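Washing Up by Hand Without the Mess

I love a quick hand wash, and a bowl beside the sink makes it so much easier! Rinse the basin first, clear the drain cover, and stand your green dish soap at the back of the counter, within reach. 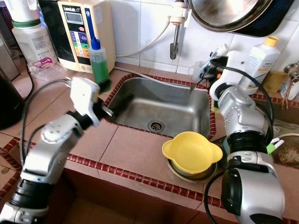 One reader comment says hot water alone is plenty for a plastic bowl. Maybe for fruit, but after anything oily I'd still add a small squirt of soap.

Now the fun part. Work the brush around the inside in circles, then go along the rim, where food loves to hide. Rinse and turn it over to drain.
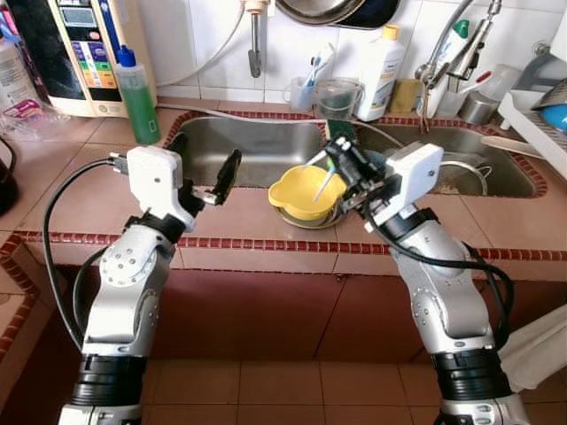

Dish brush in the yellow bowl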